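Workshop Tips: When the Arm Keeps Going After You Say Stop

I've been putting off writing this one up, partly out of embarrassment, but several of you asked after I mentioned it in the last batch of tips, so pour yourself some coffee and settle in.

Those of you who have been reading a while know that my bench arm (a secondhand Lostel, bless it) does the dull jobs for me: wiping down, fetching small parts, holding a lid while I fuss with a hinge. On 5th November I was having it practice picking up a plastic lid, and it came down a good deal lower than I'd told it to. I hit the pause key on the laptop. It kept pressing. I hit it again, harder, as if that ever helped anybody, and by the time I reached the wall switch the gripper had dragged itself a hand's width across my work and I'd said several things I won't repeat.

No fingers were in the way, thank goodness, but they could have been. So, tip number one, and please don't skip it: a pause key is not an emergency stop. Mine sends a polite request down a cable, and if the program is busy, the request waits its turn. Get yourself a proper stop button that cuts power to the motors, mount it where your weaker hand can slap it, and press it once before every session to see that it does what it should. If your arm sags when the power goes, prop it first!

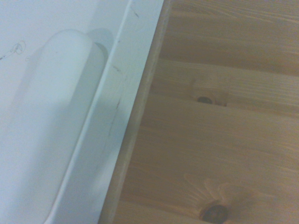

After that I called Svend Hjaltested, who has forgotten more about motors than I'll ever learn, and he had me look at the height setting before anything else. Sure enough, the zero had drifted. I had moved the arm to a different bench and never set it again, so it believed the tabletop was 86 millimeters below where the tabletop really was. Any time you move the base, even if you're only sweeping under it, set the zero over again. I keep a strip of masking tape on the base now with the date of the last setting on it.

Next, turn the force limit down. Mine had been left at 110 on the controller's own scale, heaven knows why, and it runs perfectly well at a fraction of that for lids and rags. Start low and creep up until it just manages the job.

A word on scuffs, if your gripper leaves any. On smooth white surfaces try a damp cloth with a little dish soap, then a melamine sponge with a very light hand, testing a hidden corner first. Bare pine wants fine sandpaper along the grain, and a dent will often rise if you lay a damp rag over it and touch it with a warm iron.

Kaj Damgaard wrote to ask whether he could just unplug his arm at the wall in a pinch. You can, Kaj, but only if you can reach the plug without leaning across the arm, and I couldn't. I've since moved my power strip to the front leg of the bench.

In December I'll get to cable clips, and the drawer runners I promised.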